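About Workari

Who we are

Workari gathers examples for machines that learn by watching people use their hands. If you have ever tried to explain to somebody over the phone how to pick up a cup that has rolled onto its side, you already have a fair idea of why our customers come to us. Words run out pretty fast. It is a good deal easier to show the thing, and then show it again in another kitchen, with another cup, and then a few hundred more times after that.

The company was started by Olaia Barroso and Gervásio Miranda, who met while working on warehouse equipment and spent most of their lunch hours complaining about the same problem. The robots they worked with did fine at the bench and went to pieces as soon as somebody changed the tablecloth. Olaia thought the practice material was too tidy. Gervásio thought there was too little of it. They were both right, and they have gone on arguing about which of them was more right ever since (we have stopped taking sides in the office, although Gervásio brings better snacks).

What we do

We send people with hand-held grippers into ordinary homes and ask them to do ordinary things. The gripper has two fingers with soft pads, and a camera rides along with it, so whatever the hand is doing gets recorded from close up. Our collectors pick things up, stand them upright, move them over, put them away. Each short task from start to finish is what we call an example, and a household session is planned for 60 of them, with a good long break in the middle for coffee.

We like thick covers, busy patterns and things lying every which way. A bottle or a thermos is a lovely object to work with for this, smooth on the body and shiny at the neck, and paper cups are even better in their way, being so light that a clumsy approach sends them rolling off. A person adjusts for all of that without thinking about it, and that bit of adjusting is exactly what we are after.
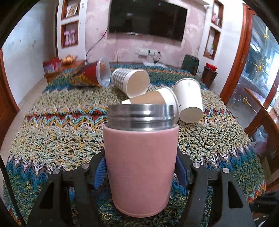

How a session goes

A session begins with a visit and a chat. We walk through the home with the family, agree on which room we will use, and ask what should stay out of view. After that the collector sets out the objects, most of which belong to the household, and gets going. Between examples things are moved, tipped over or turned around, so that no two tries begin quite the same way. We do ask collectors to keep the starting layouts messy -- it takes new people a day or two to get over the urge to line everything up!

Failed tries are kept. If the fingers close too early, or something slides away, the collector carries on and sorts it out, and the whole thing goes into the set with a note. Our customers ask for these more and more, and we are glad of it, as a learning system that has only ever seen perfect grasps has no notion of what to do when one goes wrong.

Every recording is then looked over by a person on our review team. We check that the task was finished or properly marked as unfinished, that the fingers can be seen well enough, and that nothing private has crept in. A set goes out only after that, in batches of 500 or 1000 examples depending on what was ordered.

The longer story

Our first project, Kusuma, was all tabletops. We wanted 100 examples of standing a fallen object upright and were proud as anything when we had them, until we looked back through and saw that nearly all of them came from one very plain white table. So we began again, on beds and sofas and rugs and anything else with a bit of give to it. 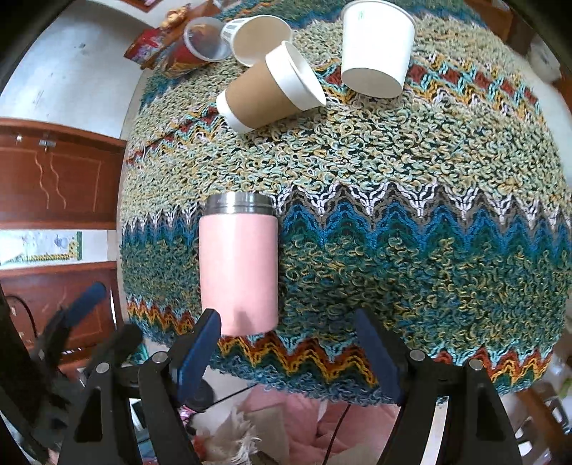
That second round taught us most of what we know about planning, and a lot of the habits in our collector handbook go straight back to it, including the rule that the surface gets as much thought as the object on top.

Clisance came next, a set made up entirely of drinking things and their lids, and then Giretti, our longest project so far, in which the same families welcome us back in July and again in winter. Homes change over a year more than you would expect. Covers get swapped, furniture gets pushed about, and children grow tall enough to reach the shelf where the good cups are kept.

Working with us

We are always happy to hear from people with steady hands and a bit of patience, and you don't need any background in robotics. Training is paid and takes place at our office before you go out with an experienced collector. Families who would like to host a session can write to Olaia, and research groups should ask for Gervásio, who will want to hear all about your gripper.

Page last updated 10 Jan 2019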